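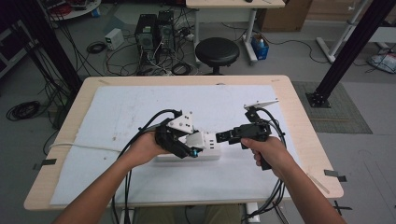
Okay, I promised a few of you I'd write down the story of the Brilow cup match, so I'm going to do it in pieces while my coffee lasts. Bear with me, I ramble.

You have to understand that Rosent was never a soccer town. We had one good field, one bad field, and a set of bleachers that held 300 people if everybody liked each other. My dad took me to nearly every home game anyway, and I complained the entire way there and never wanted to leave.

That September we drew Brilow in the second round. They were two divisions up and they had Albane Picard in midfield, who could turn on a dinner plate. I'd seen her once before and spent the whole next week trying to copy that turn in our driveway. (Scraped knees, no progress.)

We had Armelle Chevalier in goal. She was 16! She only got the start after our regular keeper hurt her wrist in practice, and you could see her tugging at those gloves all through warmups. They were a size too big and she'd taped them at the cuffs.

Brilow scored early, a header off a corner. Then they hit the post. Then Picard went through on her own and Armelle came flying out and took the ball right off her toes, and I remember my dad grabbing my sleeve so hard he stretched it. I still have that sweatshirt. One arm is longer than the other.

Second half we were better. I don't want to oversell it, we weren't good, but Solène Vidal started winning everything in the air and Brilow got a little sloppy — long balls, arguing with the ref, that kind of thing.

So now it's the 90th minute and we get a free kick way out on the left. Everyone's expecting Solène at the far post. Blandine Aubert, who I'm pretty sure hadn't scored in two years, just hits it low through the whole crowd of them. No one touches it. In off the inside of the post.

I have never heard a noise like that come out of so few people. The man selling fries left his stand and ran down to the fence.

We won it 2-1 in extra time. Solène, with her shin, from maybe three yards. Ugliest goal you ever saw and I would hang it in a museum.

We lost the next round to Stostodero and it wasn't close, so don't go looking that one up, please.

Anyway, if anybody has a program from the Brilow game, I'd love a copy of the lineup page. Mine got left out in the rain years ago and I can only read the bottom half of it.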